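Search this site Search Go

Lindsay Paewai has been running open days at Prurketti for long enough to know which question comes first. "It's jobs," she says, steering me past the biscuits. "Then somebody's uncle asks whether it can make a bacon sandwich."

Can it? "Ask me again next year."

The Stidemstead unit opened its doors on Saturday, and the car park was full by ten. Most of the visitors had come for Pillar, the software that teaches a robot arm to tidy a table. It does its learning in simulation, in made-up rooms, and Paewai's team had put those rooms on a big screen so that we could watch it practise. I had expected sparks. I got tableware.

"People are a bit let down at first," she admits. "They've seen films. Then it goes for something and the whole room leans forward. Grown men shout 'left a bit'."

I may have shouted "left a bit".
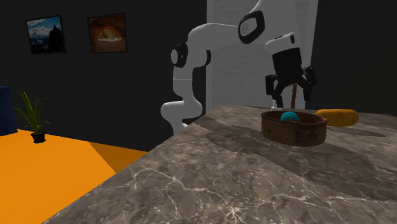

The rooms get redecorated all the time, she tells me. Floors, walls, tabletops and crockery are shuffled so that Pillar can't get too attached to any of them. Last month it worked through 1,633 tries at a single clearing-up job and managed 1,565 of them. I say that this is a better record than my household's. "Everyone says that," says Paewai, kindly enough.

And the ones it missed? "Mostly it knocks things over. Sometimes it stops and has a think. I've got a soft spot for those."

She came to the work by way of Whitelaw, where she spent two years testing dishwashers, and she still talks about cutlery baskets with real feeling. I ask if she has a robot at home. She has a cat. I ask if the cat tidies up, and am given a look.

By mid-afternoon the clicker at the door stood at 573, one of whom was a boy of six who wanted to know what the arm did when it got bored. Paewai crouched down to answer him properly, which took a while. "I said it doesn't get bored," she told me afterwards. "He said he'd be bored. Then he asked if he could have a go."

He was given a biscuit and a sticker.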